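Estimado Kilian:

Te cuento cómo vamos con los debates vecinales de Cludside, que en marzo nos han dado mucha alegría – y bastante trabajo, no te voy a engañar. Celebramos 2 encuentros con los candidatos al consejo local y recibimos 289 preguntas por escrito, casi todas sobre transporte y vivienda. Achilleas Psarras moderó ambos con muchísima paciencia. 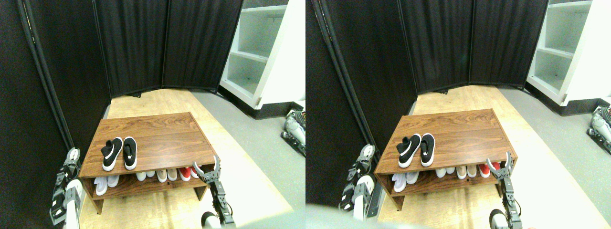
El voto secreto de ensayo sigue pendiente para el tercer encuentro, en Billov, y ahí nos vendría bien tu opinión. Para separar a los votantes pensamos en un biombo negro plegable, alto y de tela, como el que rodea el zapatero de madera. Cartwright nos presupuesta 3 por 583 euros, transporte incluido.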